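Two nights in Kesaleo without a car — is it doable?

Posted by saltandvinegar80

We've got two nights in Kesaleo in October before we move on to see family, and neither of us drives. I keep reading that the best coves are miles out of town and now I'm worried we'll be stuck on the main beach. We like swimming, easy walks and a decent lunch, and we aren't fussed about nightlife. Is there a bus? Are the boats still running that late in the year? Any help very welcome!

3 replies

ferryfan_giltbridge

Oh, you'll love it, and you really don't need a car! I've been six times and only hired one on the first trip (it sat outside the guest house the whole time). The coast bus leaves from the top of the harbour steps and stops at every cove as far as Nindton. Buy your ticket at the kiosk, as the drivers don't take cards, and sit on the left going out — the views after the second tunnel are glorious.

For swimming, get off at the old lime kiln and take the path down through the pines. It's shady nearly all the way and comes out on a small shingle beach with very clear water. The sea is still lovely in October, warmer than ours ever gets in August! 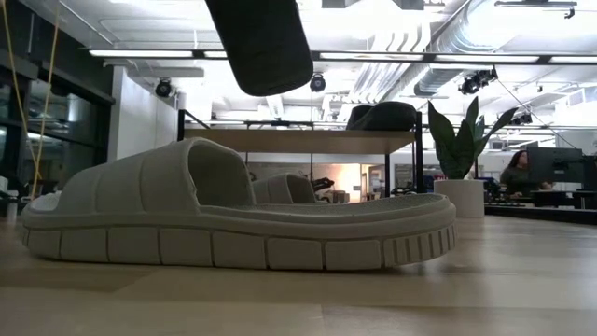
Chunky grey slides, padded strap.

Slides are fine for the harbour and the beach bar, but take proper shoes for the kiln path, it's steep at the bottom. If you want a longer walk, carry on along the cliff to Nindton and get the bus back. Have lunch at Marchetti, the blue place behind the church, and order whatever fish is on the board. I still think about the grilled squid.

pebble_collector

Boats do run in October but only if the sea is calm, and they go up to the headland caves and back. Ask at the harbour hut the evening before. We got out on our second try and it was worth it, the water inside the big cave is a mad shade of green. Bring a jumper for the ride home!

Kesaleo only has 2,000 people or so out of season, so some of the restaurants shut early. Marchetti was open when we went but I'd ring first.

tunnelview

bus is good, last one back from Nindton is before dinner so check the board at the stop. we missed it and had to get a taxi

saltandvinegar80

Thank you all, this is brilliant! Kiln beach and squid on day one, then boat if the weather's kind. Will definitely sit on the left.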